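The Raveck job

So the thing about working in a sign shop is that people think you spend all day making signs. Mostly you spend it on the phone with someone named Pawlak who wants to know if the green can be "a little more awake."

I'd been at Nimlow for two years when the Raveck order came in: 239 hanging panels for a furniture showroom, every one a different shape, printed both sides, with a lit archway for the front entrance. Konrad Stępień took the call. He owns the place and he has never said no to an order in his life, and he wrote the whole thing down on the back of a paint chip.

"June," he said, and stuck it on my monitor.

It was already June!

I ran the cutter nights that week. I kind of love the shop at night, I'll admit it. The big table hums, the vacuum sucks the sheet down with that little gasp, and you can eat chips over the keyboard with no one giving you a look. I'd gotten through the first 100 panels when I noticed the fish.

The panels were supposed to be leaves. Mr. Pawlak had been very clear about leaves (see above, re: awake). But somebody over at Sellura, the design people, had sent one file with a tail on it. One fish, swimming along in the middle of all those leaves, eye and everything.

I called Konrad at 2 in the morning. He picked up on the first ring, so he wasn't sleeping either.

"Is it a good fish?" he asked.

I looked at it. "It's a pretty good fish."

"Cut it," he said, and hung up.

So I cut it, and then I worried about it for three days straight. I worried while I wired the archway. I worried while I ate lunch standing up.
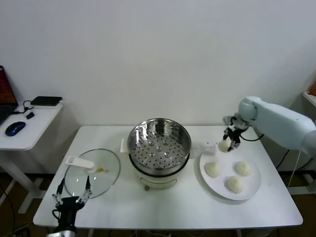 By the time we loaded the van I had a whole speech ready, with an apology in it and a discount I had no authority to offer. The bill was 2285 for the archway alone and I figured that part was toast.

We hung everything in one long night. I put the fish way in back, over the recliners, up high, and turned it so the tail sort of hid behind a big maple. Mr. Pawlak showed up at seven with his coat buttoned wrong and walked the whole floor with his head tipped back, not saying a word. Then he got to the recliners and stopped.

"My daughter drew that," he said. "I told them to take it out."

I started in on the speech. He waved a hand at me, still looking up.

"Can you bring it down a little?" he said. "She's short."

Konrad was already going for the ladder.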